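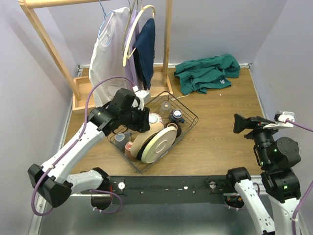
Reply from Gallardo on the shared page, before lunch: why pay for a launcher when the free one does the same job and you only ever use it to open four things? Fair point. I've gone back and forth on this since I set up the new Mac, and the answer after two weeks is that I don't want to pay either. So this entry is the free software list, written up properly so the next person setting up a machine can copy it.

January, morning

Wiped the machine and started clean. Didn't migrate anything from the old account. It took longer than I wanted, but the home folder is so tidy now that I keep opening it just to look at it!

Launcher first. Tried Treltby, which is free for personal use and comes as a plain disk image. Drag, drop, done. Default shortcut clashes with Spotlight so I moved Spotlight to control-space and gave Treltby the good one. It learns fast. By the afternoon typing "te" brought up Terminal, where on the first day it wanted TextEdit every time. You can also point it at folders, and I've pointed it at the notes folder and at Downloads (mistake, see below).

Downloads had 1007 files in it, copied from the backup drive. Treltby indexed every one and then offered me old PDF receipts whenever I typed anything starting with "in". Took Downloads out of the catalog, rebuilt, fine again. Setting is under Sources, and you have to hit Rescan or it carries on with the old list.

10:40

Text editor. Uvwood. I love this thing. It opens a 200 MB log without falling over, the find window takes regular expressions, and the column selection (hold option and drag) saved me an hour on the address export. Color scheme is ugly out of the box. I've put my theme file in the shared folder, it's called plain-dark, take it if you like it. Still haven't worked out how to make it stop reopening yesterday's windows. The checkbox in preferences does nothing that I can see.

After lunch

Clipboard history: using the one built into Treltby. It was set to keep 20 items and I bumped it up to 196, the most it would accept. Strange number. Memory use looks the same to me. One thing to watch is that it remembers passwords too unless you add your password manager to the ignore list. Added mine.

Disk space viewer: Plelterus. Draws your drive as colored blocks and you click into the big ones. Found a whole virtual machine I'd forgotten about inside the backup copy, plus three versions of the same installer. Cleared around 30 GB in ten minutes and felt great about it. Don't run it while a backup is going, the two fight over the disk and everything crawls.

Archive tool: the built-in one is OK for zip files. For rar and the odd 7z I put on a small free extractor and set it as the default from Get Info, then Change All. That stuck through a restart.

Video: skipped it for now, QuickTime opens what I have.

16:15

Gallardo again, asking if the launcher slows down login. Timed it with the stopwatch on my phone, with and without, twice each. Couldn't tell them apart. Leaving it in login items.

Also tried the Treltby calculator and it's really good, you type the sum right in the box and return copies the result. It does units as well. Inches to centimeters works, gallons to liters works, ounces gives fluid ounces whether you meant that or not.

To do
Find out where Uvwood keeps its window state and see if deleting it helps
Export the Treltby settings and put them next to plain-dark
Try a free FTP client, the old one won't open on this system
Look for something to rename files in bulk, the scans folder is a mess
Second backup drive needs formatting before I use it for anything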